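**Wanted: a few patient people to help teach two robot arms to pack a shopping bag**

Hello, neighbors! We're looking for people to join us at the Castotano shared workshop this December, and you don't need to know a thing about robots to be useful. If you can put groceries in a bag without crushing the bread, you already know more than our machine does.

A little background, for those who haven't wandered past our corner. Pelleo is a two-armed helper that a handful of us have been putting together in the evenings. It lives in a red-walled enclosure on an aluminum rail, and the whole thing has cost us a bit under 2,000 dollars so far, spread over more months than I'd like to admit (motors are the expensive part, and we burned out a couple while learning). The arms move well enough now. What they need is practice, and practice means a person guiding them through the same small job over and over, on good days and clumsy ones.

The job we've settled on for this round is bagging. One arm steadies a paper bag while the other brings something small to the opening. It sounds like nothing at all until you try it, and then you find yourself thinking very hard about how your own left hand knows what to do.
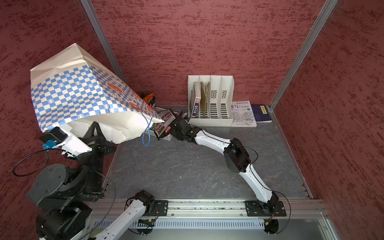 *Posted by Telma Carrasco, for the Pelleo build group*

A paper bag is a wonderfully annoying thing to work with – it crumples, it leans, and the mouth ends up facing wherever it likes. Getting a little box up to the opening while the other gripper pushes from underneath takes some feel, and everybody has their own way of doing it. We'd love to have as many different ways as we can get, so left-handers, knitters, retired cashiers and fidgety teenagers (16 and up, with a parent's note) are all very welcome.

**What we're asking**

- 3 sessions, each 50 minutes long, with a break whenever you want one
- Evenings from 6:30, or Monday mornings if you prefer a quiet shop
- Closed shoes, and long hair tied back
- A short chat afterward about what felt awkward

We have 39 slots to fill. You'll get a proper introduction first, and one of us will be beside you the whole time with a hand near the stop button. There's no pay, I'm sorry to say, but there is coffee, soup on the colder nights, and a month of free bench time at the workshop once you've done your last session.

We could also use one person who is handy with wiring and wouldn't mind helping us tidy the cables on both arms. Benítez has been doing it alone and would be very glad of company!

To sign up, leave your name and the evenings that suit you on the clipboard by the Valholm Street door, or stop by the bench and ask for me.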